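Ulora opens its collection of simulated door tasks for household robots

Friday – Ulora, a small company working on learning systems for home robots, announces that its first collection of simulated door tasks is now open to research groups and to makers of service robots. The collection has the name Brillik Doors and contains 2895 recorded examples, made by human operators who guided a two-armed robot through virtual homes.

Doors are a daily matter for people, but they remain difficult for machines. A handle can be a knob, a lever or a bar. A door can open toward the robot or away from it, and the robot has to decide where to put its own body while the door moves. For a learning system to become good at this, it needs many examples in many different rooms, and it is slow and costly to collect all of them in real buildings.

For this reason Ulora has built its examples in simulation. The operator sits at a desk with two hand controllers and sees the home from the robot's own point of view. Each movement of the arms and grippers is recorded together with the view. One working session lasts 70 minutes, and after it the operator looks through the recordings and marks those which should be repeated.

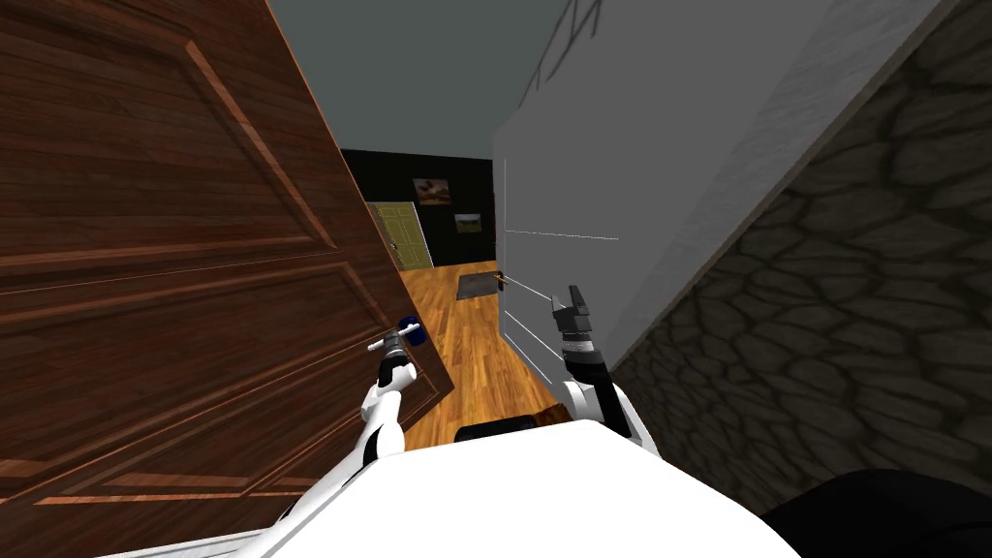 The homes are put together by a program called Hesent, which was written inside the company. Hesent chooses the doors, the handles, the floors, the walls and the light, and it can mix them in ways that a real architect would perhaps not choose. Ulora prepared 1325 different room layouts with it for this first release. The mixing is done on purpose, so that the learning system does not get used to only one kind of home.

Of the recorded examples, 1404 show the robot opening a door. The others show closing a door, or going through a doorway that is already open. Unsuccessful attempts are also kept and are clearly marked, as several early users asked for them in their training work.

The operators were trained by Konstantinidis, a partner firm with long experience in remote work with machines. Konstantinidis also wrote the guide for operators, which is delivered together with the collection and can be used by other teams who wish to add their own recordings.

Research groups can request access to Brillik Doors without payment. Companies need a license, and the price depends on the size of the team. A second collection, with drawers and cupboards, is in preparation and is planned for June.

Requests for access and questions from the press can be sent through the contact form on the Ulora website.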